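## Teaching by hand at Karura: where we've got to

9/13/20

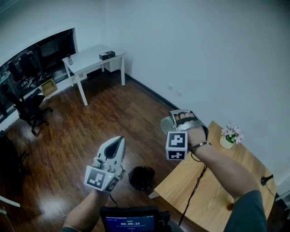 When we started the Karura project back in May, the plan was to drive the robot arm from a joystick and record everything it did. We gave that a fair try, and it was slow going! Picking up a cup took ages, and the person steering spent most of the session thinking about the joystick and hardly any of it thinking about the cup. So over the summer we moved to hand-held recording, and I can't tell you how much more fun the work has become.

The idea is simple enough. You do the job yourself, with the gripper in your own hand, and the path you take is saved for the robot to learn from. The marker cubes tell the software where each device is and which way it's turned, so you have to keep the printed faces in view (we all forget this in the first week, me included). A session is short, with a timer running on the little screen, and then you reset and go again.

We now have 2053 recordings in the Karura set. Svenja Buschmann made the first 200 of them more or less by herself, and they are still the ones I show to visitors. She moves slowly into a grasp, waits a beat, then closes. The rest of us tend to rush the last inch – you can see it in the plots as a nasty little spike – and the trained arm at Estamitz copies that spike faithfully. Watching a machine repeat your own bad habit back to you is a very good teacher.

A few things changed this month. Brinkmann sent over new wrist straps, which stay put much better on small hands. Pramumport, our labeling tool, can finally trim the dead time at the start of a recording, so please stop doing it by hand. And we've settled on 20 takes per person per sitting. Past that, people get tired and their elbows drop, and the later takes mostly end up in the reject folder anyway.

Still on the list: two-handed tasks. Folding a cloth is the one I'm most excited about, and it's also the one where our software loses track of a cube whenever one wrist passes over the other. Svenja has three ideas for fixing that and will try the cheapest one first, a change to the way we hold the cloth at the start.

If you'd like a turn, put your name on the sign-up sheet. You don't need any robot background at all, and left-handers are especially welcome – we have hardly any left-handed takes so far. Wear sleeves you can push up, and leave bulky watches at your desk.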